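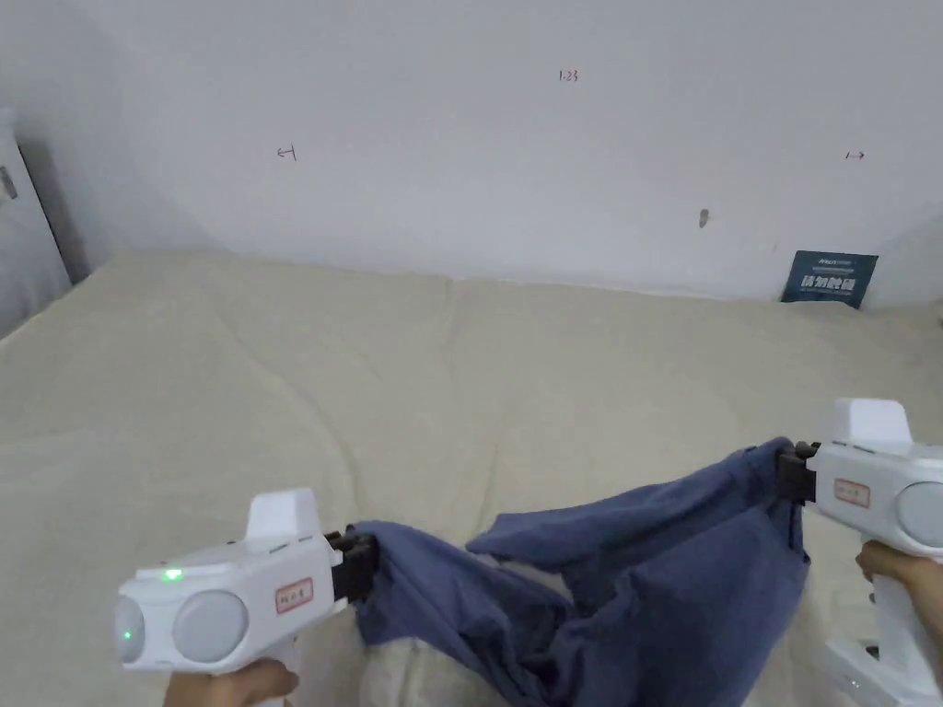 According to one folder at the Trullow linen works, the hardest thing to hand over to a machine is the first lift, when a garment is still a heap and has no corners. The remark is often repeated in accounts of folding automation, and it describes the main limit on the method known as hand-held gripper demonstration.

In this method a worker handles cloth through a pair of grippers, one in each hand, instead of with bare fingers. The grippers close on the fabric with jaws of the kind a robot would use, so the movements recorded are movements a robot could in principle repeat. No robot arm is needed while the work is being shown.

Background

Machines for ironing and folding flat goods such as sheets and towels were in general use in commercial laundries well before 2000. Clothing remained hand work. Trousers, shirts and overalls arrive twisted or inside out, and the fixed feeders built for sheets cannot cope with them. Trullow, which cleans and returns workwear, began demonstration work on garments with the engineering firm Navickas, using a control program named Cavwood.

Working practice

A demonstrator takes a garment from a pile, grips it at two points, lifts, shakes it out and lays it down for folding. Soft surfaces are used as well as hard tables, as cloth drags differently on each. A shift of demonstration lasts 2 hours, after which the worker goes back to ordinary duties. The limit was set after complaints of sore wrists – the tools are heavier than a garment and have to be held clear of the surface for long periods.

Grip is the main difference from hand folding. Fingers can feel a seam through two layers, whereas jaws give little sense of how much fabric has been caught. New demonstrators tend to take too large a bunch and must let go and start again. These failed grips are kept in the record at Trullow, while the Skunutier plant removes them.

Effects on staff

Of the 33 folders at Trullow, 7 were trained as demonstrators. They receive a higher hourly rate during demonstration shifts only, and staff representatives have asked for it to apply to the whole working day. Piece rates were suspended for the group, as slow and even movements are wanted and a fast folder would otherwise lose pay.

Opinion among the remaining staff is divided. Some regard demonstration as lighter and more varied than the folding line. Others object that a skill learned over years is being recorded without any lasting payment for its use. At Skunutier an agreement states that no folding post will be removed while its holder is giving demonstrations, but it does not cover the period afterwards.

See also

Flatwork ironer
Industrial laundry
Piece work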